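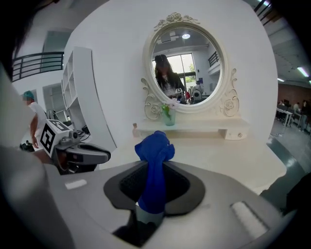 A blue cloth, bunched at its upper end

A cleaning cloth is a piece of woven, knitted or nonwoven fabric used to remove dust, liquid or grease from a surface. Most are sold as flat squares or rectangles with hemmed, bound or heat-cut edges.

Materials
Cotton cloths absorb water well and tolerate hot washing, but they shed lint. Microfiber cloths are made from fine polyester and polyamide filaments, which may be split during finishing to increase the surface area. Nonwoven viscose cloths are cheaper and are usually discarded after a few uses.

Weight
Fabric weight is given in grams per square meter. The Peltero range, a typical commercial line, runs from 198 for glass cloths to 415 for drying towels. Heavier cloths hold more liquid and take longer to dry.

Color coding
Many cleaning contractors assign colors to areas of a building to limit the transfer of bacteria. Blue is often used for general areas and red for toilets. Schemes differ between countries and between firms.

Care
Fabric softener coats the fibers and reduces absorbency. Microfiber is normally washed apart from cotton, as it picks up loose lint. High dryer heat can damage the filaments.

See also
Chamois leather
Dishcloth
Mop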